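Flisstead Two-Arm Pick Set

README, last updated December 3, 2020

Hi, and thanks for downloading! We're the Flisstead robotics club, and this is the first set of recordings we've ever put out for other people to use. We are very excited about it.

What's in it

The set has 230 episodes of two small arms working on a tabletop, all driven by club members. Of these, 126 are single-object picks and the rest are handovers from one arm to the other. Most of our drivers had never touched a robot before this semester, so expect a wide range of styles – some smooth, some very wiggly. We kept the misses too. They're marked "miss" in notes.csv, and they're great for testing a grasp detector!

Folders

picks/ – one folder per episode, with video and joint readings
handovers/ – same layout
walls/ – scans of the wallpaper and floor prints we swap in and out
notes.csv – driver number, object, result, free comments

The setup

Both arms bolt to the front rail of the Amissah enclosure and face inward toward each other. The patterned walls and floor were our favorite part to make. We wanted busy backgrounds so a model has to work a little to find the object. 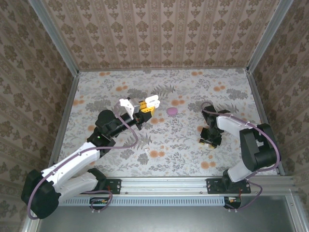 Pick setup: left arm reaching with its gripper open, right arm folded, pink object on the fern floor.

Known problems

Joint readings for episodes 1 to 40 were saved before we fixed the clock, so they run behind the video. Skip them if timing matters to you.

Coming next

The Lilham team is sending us a new batch of objects in January, and we can't wait to record with them. If you train anything on this set, please send us your results, good or bad!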